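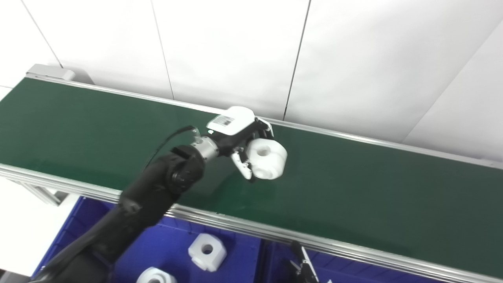 Scuffed white parts: is it the belt or the totes?

Asked by Cremilda Teixeira, 31 March 2021
Category: Workshop and garage > Small parts, storage, sorting

Hi all, long-time reader, second question ever (the first one was about a squeaky vise and you were all very kind).

I run the sorting end of a little shop in Colen. White plastic parts come along a belt conveyor and go into blue totes that sit on the near side, right up against the conveyor. We've got blocks with a round hole through them, and then round ones, some of them more like spools. We do 300 pieces on a normal day. It's a nice setup and I like it a lot, except for one thing that is driving me up the wall: gray marks. Little rub marks, mostly on the blocks, sometimes a short line on the rounds. They don't go all the way through or anything, and you can get most of them off with a damp cloth, but Brorkico (our customer, they put these into display stands) sends back anything with a mark you can see from arm's length. Last batch they returned almost 200. I wiped them all down at my kitchen table with the radio on and I don't want to do that again!

Stuff I've already tried or checked:

Cleaned the belt with warm water and dish soap, let it dry overnight. Seemed better for a day, maybe. I could be kidding myself.

Ran my finger along the grooves in the aluminum rail on the side where the totes are. My finger came up gray. Same on the far rail, but less.

Washed one tote and left the others alone. Forgot which one I washed. I know.

Swapped the brand of gloves. No difference that I could see.

The belt is dark green and has a bit of a shine to it, and I did wonder if the shine is something left over from the factory that's coming off on the parts. But the marks are gray and the belt is green, so that doesn't quite add up, does it?
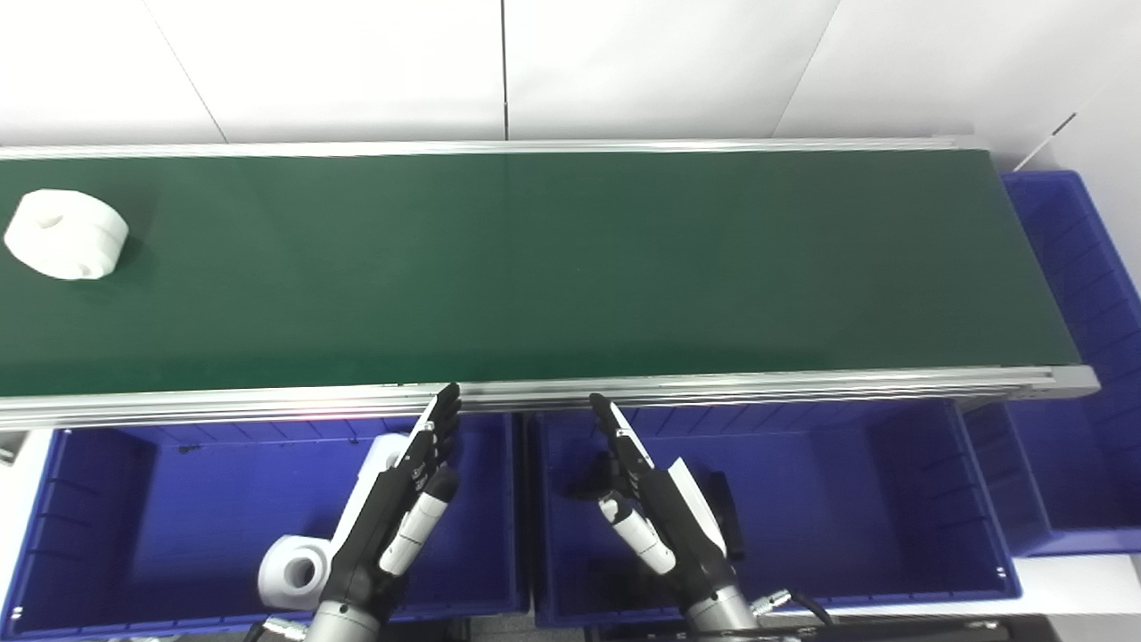 Belt side, with one of the round pieces on it and the blue totes underneath.

The other thing I should mention is that the totes have ribs molded into the inside walls. They're deep, too, so a part that goes in first has quite a trip to the bottom, and then the next one lands on it. My boss thinks the marks happen right there. I think it's the rail. We have a lunch riding on this, so please be fair to both of us.

So, questions. Would you line the totes, and with what? Would you cover the rail? And is there a cleaner that's OK for a belt like that and won't make it slippery? I don't have much of a budget but I do have a whole roll of foam drawer liner left over from redoing my kitchen in November.

Thank you!!
Cremilda

2 answers, 5 comments

Answer from Mi-kyung Song (marked as helpful, 7 votes)

I had a very similar headache with white knobs a few years ago, so I'll tell you what I did and you can take whatever fits.

First find out which one it is before you spend a cent. Take ten clean blocks, wipe them so you know they're clean, and write a number on the inside of the hole with pencil. Rub the first few along the edge of the rail, a couple of strokes, the way they'd touch it if they came over the side a bit low. Put the next few on the belt and slide them around. Drop the last ones in a tote from the height they normally fall. Then look at them under a lamp. It takes ten minutes and you'll know who's buying lunch.

My money is on the rail. Bare aluminum leaves gray on white plastic, it's the same thing as the gray pencil lines you get on white dinner plates from cutlery. You told us your finger came up gray, and I'd call that a pretty big hint. Wipe the rail with rubbing alcohol on a rag until the rag stays clean. The grooves hold on to the stuff forever, so wrap the rag around a popsicle stick or an old toothbrush and go along each one. I was shocked how black mine got.

Then cover it. You can buy plastic strip that presses into the slots of that kind of aluminum profile, it comes in long lengths and you cut it with scissors or a utility knife. Measure the slot before you order, though. I guessed and got the wrong width, and of course it was the kind of thing you can't send back once you've cut it. If you don't want to order anything, a run of wide white tape over the top edge will do for a couple of weeks. It gets ratty, but it's also a good test: if the marks stop with the tape on, there's your answer.

On the belt, dish soap and water is fine, you did the right thing. Go over it a second time with plain water so there's no soap film. I would stay away from furniture polish, silicone spray or anything that says "shine" on it. My brother-in-law used silicone on his and his round parts went wandering all over the place.

For the totes, I'd wait. If you do the rail and you still see marks, then line the bottom and leave the walls alone.

Comment from Cremilda Teixeira: The pencil idea is so simple, I love it. Doing it tomorrow before the boss comes in.

Comment from Ro-un Hyun: Go easy with alcohol near the parts themselves. On some plastics it makes the surface cloudy. Fine on the aluminum.

Comment from Mi-kyung Song: Good point, yes, rag on the rail only, and let it dry.

Answer from Sang-wook Seok (2 votes)

line the totes. done. we use the Bestari mats at work, cut to size, cheap. never had a problem since

Comment from Cremilda Teixeira: Which thickness? And do they slide around?

Comment from Sang-wook Seok: no idea on thickness sorry, the thin ones. they slide a bit

Update from Cremilda Teixeira

OK, I did the test! Blocks on the rail: gray lines, every one of them, and exactly like the ones Brorkico complained about. Blocks on the belt: clean, I couldn't get the belt to mark anything even when I leaned on it. Blocks dropped in the tote: no gray, but two of them had a tiny ding on a corner where they'd hit another block. So I win lunch (I'm having the noodles) and my boss gets to say he was a little bit right.

I cleaned the rails the toothbrush way. It took most of an afternoon and I went through half a bag of rags. White tape is going along the top edge while I wait for the slot strip, which I ordered from Yoon after measuring twice.

What I'm still stuck on is the drop. Everything goes into the same tote together at the moment, rounds and blocks and spools, and the blocks have those edges. I tried the drawer liner on the bottom of one tote and it bunched up into a ball by noon. So do I separate the shapes, or find something better for the bottom, or both? I've got three totes along the belt, so I could give each shape its own, I've just never bothered because they all go to the same customer anyway.
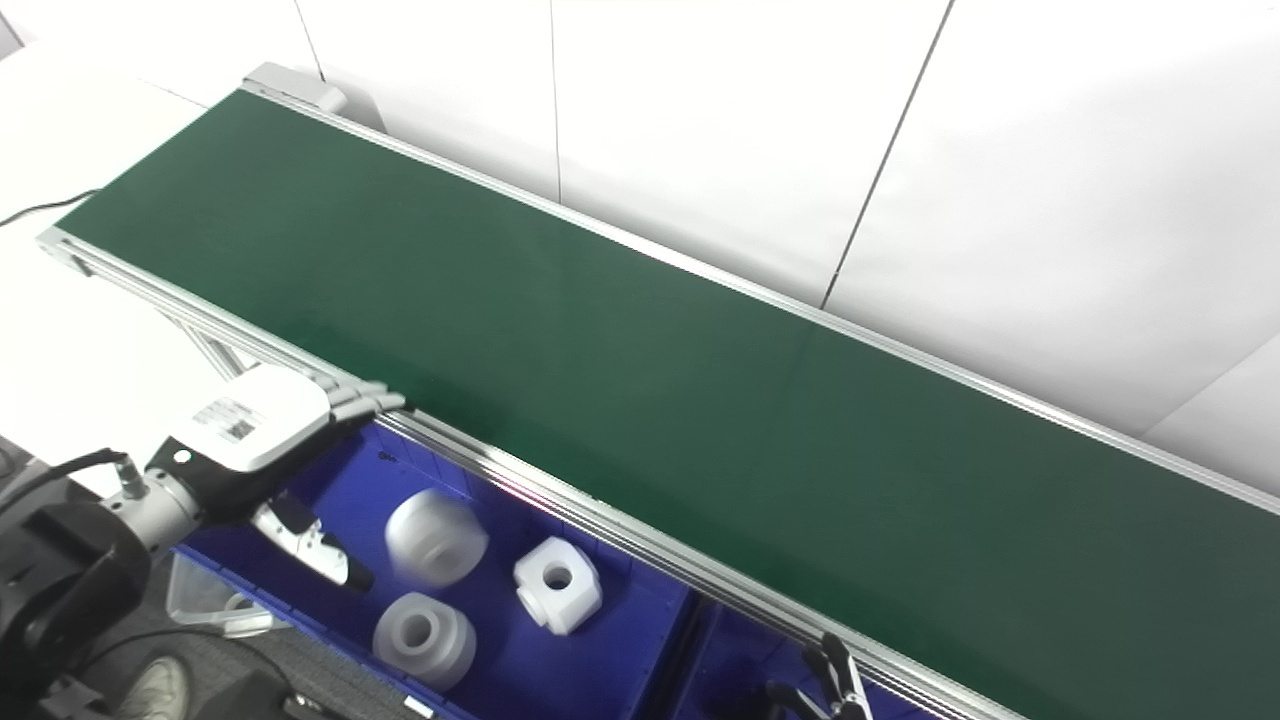 Ye-ji Na wrote back that she would separate the shapes first and worry about padding afterwards. Blocks on blocks still knock into each other, she said, but at least the rounds stay out of it, and the rounds are usually the ones people look at. She also said to stop filling the totes so far. Hers get swapped at 190 pieces, whether they look full or not, and she had fewer dings from that than from any mat she ever bought. For the bottom she uses a piece of corrugated plastic, cut a hair too big so it wedges in against the ribs, with the drawer liner stuck to the top of it with double-sided tape. It lifts out in one go when it needs a wash.

Cremilda Teixeira: Wedged against the ribs! I've been looking at those ribs as the enemy. I have an old yard sale sign in the garage that's corrugated plastic, so that's getting cut up this weekend. Shapes are separated from this morning on, I put a strip of tape with a name on each tote so we don't mix them up.

Ye-ji Na: Round off the corners of the sheet with scissors or it'll pop up in the middle. And put the sign printing face down, the ink can rub off on white.

Cremilda Teixeira: Noted, it says GARAGE SALE in huge red letters so yes, face down. Leaving this open until the strip comes in case I measured wrong after all.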